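3.2 Planning and the series

Of the 40 romance novelists interviewed, 17 said they had not planned a series when they wrote the first book. Most named a minor character who had grown during redrafting. Mondal's earlier study of reader letters found the same pattern from the other side, with requests for a sequel often naming such a character. 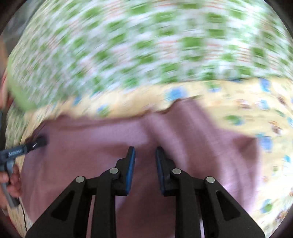 Figure 2. Gripper and pink cloth.

Writers who did plan ahead kept fuller notes, though they did not always follow them. One, writing as Nura Katsaros, had 376 index cards for the Tamel books and stopped using them during the second. We return to note-keeping in Section 4, where drafts are compared with the published texts.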